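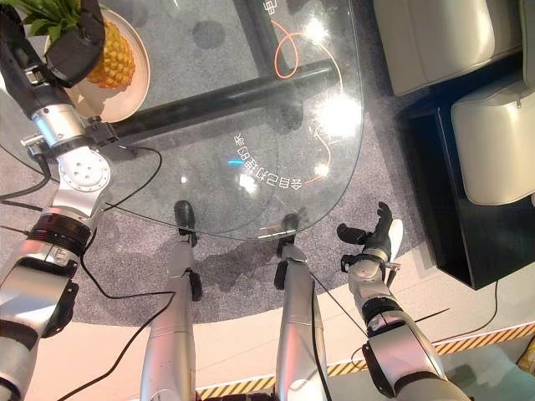 The Ridbridge Low-Pile Carpet Sweeper

I've sold floor care stuff long enough to be suspicious of anything that claims to replace a vacuum, so let me say up front that the Ridbridge doesn't, and I wouldn't want it to. It's a push sweeper. No cord, no battery, no bag. You push it across the carpet, the brushes turn with the wheels, and the crumbs end up in the pans underneath. My grandmother had one very much like it and I used to fight my cousins for a turn!

I keep mine behind the kitchen door and use it most evenings after supper -- toast crumbs, cracker bits, the dry leaves that come in on everybody's shoes. The vacuum comes out on the weekend and the Ridbridge does the rest.

What you get

The sweeper head, a handle in three sections that screw together, and a little comb for pulling hair off the brushes. The head is 31 cm wide, so it goes between chair legs without a lot of steering. There are 2 dust pans, front and back, and one lever on top opens both. Do this over the trash can. I've done it over the sink and I don't recommend it.

The brushes are made by Ustex and they're stiffer than the ones on the old model (the Flascombe, which some of you still write to me about). I like the new ones better on short, dense carpet. On a shag rug they bog down, and you'll be pushing hard for not much.

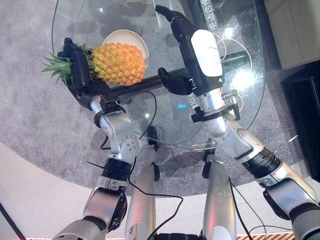 Glass-topped table on grey speckled carpet.

Using it around furniture

Lay the handle nearly flat and the head will slide under most sofas and low tables. The bumper is soft rubber and goes all the way around, but I'd still slow down near glass. Short strokes work better than long ones close to a table base, and if you go over the same patch from two directions you'll pick up a lot more grit.

Speckled carpet is a funny one, by the way. It hides crumbs so well that you don't know they're there until you walk across it in socks. I just sweep the whole area and then check the pans, which is oddly satisfying.

Looking after it

Comb the brushes once a month, or more if you have a long-haired dog. Don't wash them. Wipe the wheels with a damp cloth now and then, and if one starts to squeak, a drop of sewing machine oil on the axle sorts it out. Replacement brushes come in pairs and I keep them in stock, along with the wheels.

Ordering

The Ridbridge is $64 and comes in dark green or plain gray. The green sells out first, and the next batch is due from the Humphreys warehouse in March. If you already own a Flascombe, your old handle will fit the new head -- send me a note with your order and I'll take the handle off the price.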